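How I Keep a Robot Hand Working

When I tell kids that I look after robots, they usually ask if I have a laser. I don't. I have a small screwdriver, an old toothbrush, a box of cotton swabs and a very strong lamp. Sorry! But my job is still pretty fun, and I want to tell you how it goes.

The thing I look after most is a gripper. A gripper is the hand part. Ours is called the Skeletach, and it has two fingers. That's it, just two! Try it yourself: tuck away everything but your thumb and pointer finger and pick up a sock. Easy, right? Now try to button a shirt that way. Harder. Much harder. (I gave up.)

Each finger is made of black plastic, and it isn't solid. It has big holes in it, like the frame of a bike. If you push on the middle of a finger like this, it bends and curls a little way around whatever it's touching. That's handy with squishy things, and squishy things are what I want to talk about.

Cloth is tricky for a robot hand. A wooden block stays the same shape all day long. A blanket never does! It folds, it slides, it bunches up, and if you pinch it in the wrong spot you get a fistful of bedsheet too.

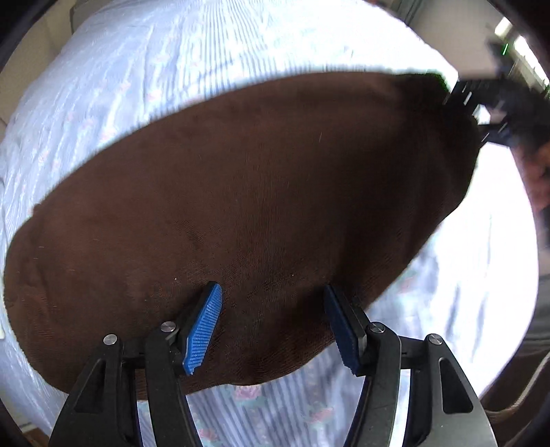

So the most important part of a finger is the tip, where the rubber pad goes. The pad has lots of tiny ridges on it. Look at the bottom of your sneaker and you'll see the same trick. Ridges grab. A smooth pad on smooth cloth would skate right off.

But ridges also collect stuff. Fuzz, hair, crumbs, more fuzz. After a morning of picking up towels, the little valleys between the ridges fill with lint, and then the pad acts like a smooth one again. I clean the pads every day before lunch, and I do it in this order.

First I switch the power off. I always do this, even when I'm in a hurry, and I wait until the light goes out. A robot hand doesn't know that your finger isn't a towel.

Next I brush each pad with the dry toothbrush, going along the ridges. If you brush across them, you just pack the fuzz in tighter. Then I wipe them with a cloth that's a tiny bit damp and let them dry all the way.

After that I check the pins. A pin is a bit like your knuckle, a place where two parts are joined but can still move. I wiggle each finger gently. It should swing without clicking. If it clicks, I get out my screwdriver and turn the screw just a hair, then wiggle again. Too loose and the finger flops around. Too tight and it gets stiff and can't curl. I once made all of them too tight at the same time, and the poor gripper moved like it was wearing frozen mittens!

Last, I close the hand very slowly and watch the two pads come together. They should meet face to face, like two hands clapping. If one is higher than the other, the cloth gets twisted when it's pinched.

Pads wear out, too. I swap ours after around 14 weeks, sooner if the ridges look flat. The old ones go in a jar on my shelf at the Esteo workshop, and I have a lot of them now.

When everything is back together, I try the gripper on a washcloth, then a T-shirt, then something big and floppy. If it can hold on to all of those, I put away the toothbrush and go eat my sandwich.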